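Why tiles stay on the wall: notes for week 2
Iulian Hodoroagă, July

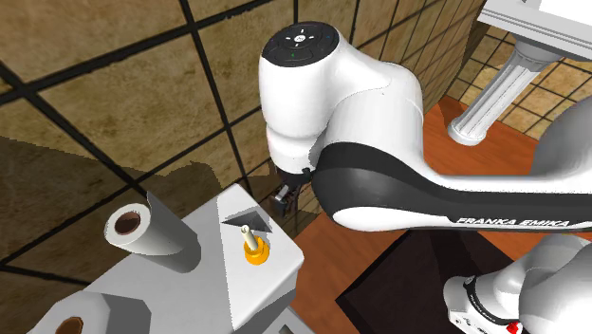 Most people look at a tiled wall and see the tiles. I'd love you to start seeing everything behind them! A tile does very little work by itself. The adhesive holds it, the grout keeps the joints closed, and the wall underneath decides how long the whole lot will last.

Start with the backing. Plaster that feels sound can still be dusty, and dust is what the adhesive will grip if you let it. Brush it down, prime it, wait. Then check for flatness with a long straight edge, corner to corner as well as up and down.

Now the spreading, my favourite part. Comb the adhesive in straight lines, all one way, so the air can get out when you press the tile home. Swirls look lovely and trap air. Pull a tile off now and then and look at its back (it's the quickest lesson in the whole course).

A sum to try before the workshop. Our practice wall takes 140 tiles in the plain layout. If 92 are up by the break, how many are left, and how many more would you order to cover cuts and breakages? Bring your reasoning, as I'm more interested in that than in the number.

Movement joints come next week. Please read the Gavrilă handout first, especially the pages on inside corners, where grout cracks so often and a flexible sealant does so well.

Contact: Iulian Hodoroagă, Skasitness workshop office | © Skasitness | Back to top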